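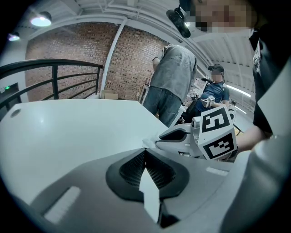 View from one handheld gripper, with its tagged sibling on the table by a crumpled cloth.

Month three with the Hutico handheld gripper kit. I said I'd post a review once I stopped being annoyed. I've lowered the bar.

What you get: grippers you hold and work yourself, so the robot can learn from you later. You do the chores, it gets the credit. Familiar arrangement if you've ever had a manager.

Price is $2000 for the starter kit. The carrying case is extra. The case is also the best-made part.

Good stuff first. Setup took me 6 minutes, and I read the manual for only one of them. The grip is comfortable, the fingers close evenly, and the tags stay stuck on.

Less good: folding cloth. I have folded one small white cloth more times this April than I've folded my own laundry in my adult life. My wrist would like a word with Hutico's design team.

Battery is listed at 8 hours. I got 6, then a beep that sounds exactly like our microwave. Two people went to check on lunch.

The software is called Jotport. It sorts your recordings by session, which is lovely, and renames them when you export, which is not. Support answered in a day and told me this was a feature – I've asked for fewer features.

Compared with the Sonthorpe kit we had before: lighter, quieter, worse strap. I'd still take the Hutico.

Verdict: buy it if you have patience and a spare wrist. Skip the case. Okay, get the case.

Recent posts
Idahosa desk arm: 3 weeks in
Sonthorpe strap repair with a shoelace
Jotport export settings I wish I'd found sooner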